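Drenik Garment Steamer - User Guide
Section 7: Preparing and steaming a shirt

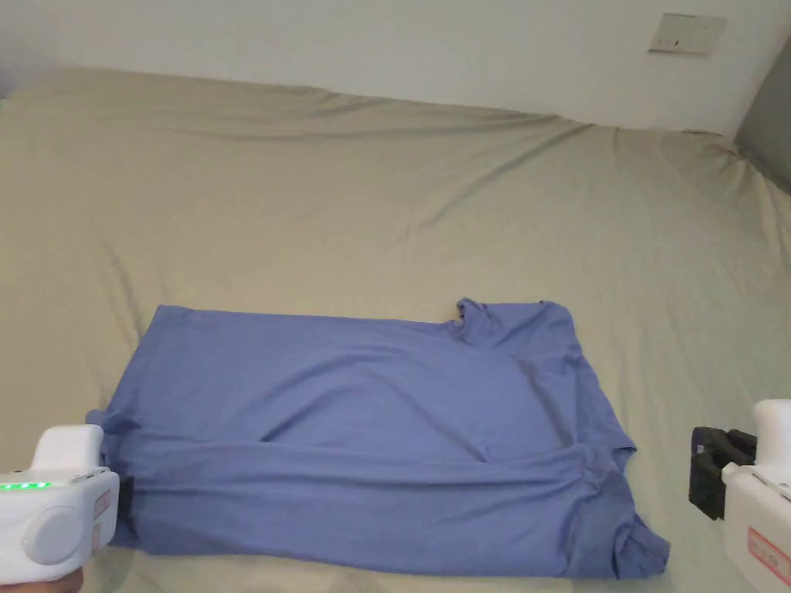 Fig. 7. Short-sleeved shirt laid sideways on a fabric sheet.

Please read Section 2 (Filling the tank) before you start. The tank holds 300 ml of water.

1. Read the care label of the garment. If the label shows a crossed iron, do not use steam.
2. Spread a cotton sheet on a firm table. Do not work on varnished wood without a sheet.
3. Put the shirt on the sheet and pull it flat with your hands, beginning from the shoulders. Open any folded parts near the hem.
4. Plug in the steamer and press the power button. The lamp blinks red while the water heats, and becomes green after 34 seconds.
5. Point the head away from you and press the trigger until the steam comes evenly. The first drops can leave marks on the cloth.
6. Move the head slowly from the collar to the hem. Keep the trigger pressed only when the head is moving.
7. Turn the shirt over and repeat step 6. Do the sleeves last.
8. Hang the shirt and let it cool before you wear it or fold it.

CAUTION: Steam burns the skin. Never steam a shirt while a person is wearing it - also not for a small crease at the collar.

CAUTION: Do not tilt the head upwards when the tank is full.

Note: For linen, use the Foleck brush (sold separately). Push it onto the head until you hear a click, always with the steamer switched off.

Note: In places with hard water, clean the tank every month as explained in Section 9. Perfumed water must not be used.

If the lamp stays red, unplug the steamer, wait until it is cold and check the water level. If it still stays red, contact the Oltside service desk and give the serial number from the base.

Guide revised 30 Oct 2025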